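Bottle cap policy: does the training mix matter more than the number of demos?
Posted 7/19/26 by Stetari
3 min read

I'm trying to reproduce the two-arm bottle result from the Fikre write-up. They report that a policy trained on 1718 demos generalizes better when the holding arm is swapped between left and right. I have far fewer demos, all with the left gripper on the bottle and the right one working at the cap.

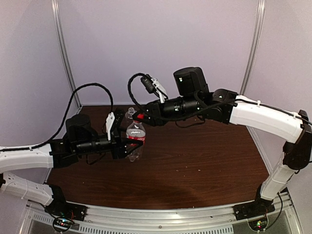 Has anyone tested whether swapping helps at small scale? My policy does fine until I move the bottle, then the right arm goes to the old spot.

2 replies

Flistham

Yes, we tried it in March. Same number of demos in both sets, one with a fixed holding arm and one mixed. Over 22 trials with the bottle moved, the fixed set got 7 and the mixed set got 8. I would not call that a difference. Varying the start position of the bottle helped us a lot more. Log the cap and the bottle as separate objects too, or your success check will count a dropped cap as a failure.

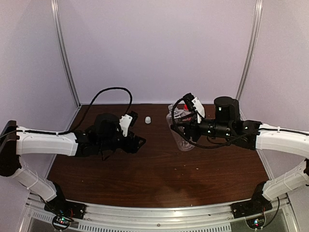 Bottle in the right gripper, cap on the table.

If you do mix sides, keep the wrist camera views in the same order for both. We flipped them by mistake and had to retrain.

Lusto

Just get more demos. Also check your calibration, mine was off and it looked like the same problem.

5 people found this helpful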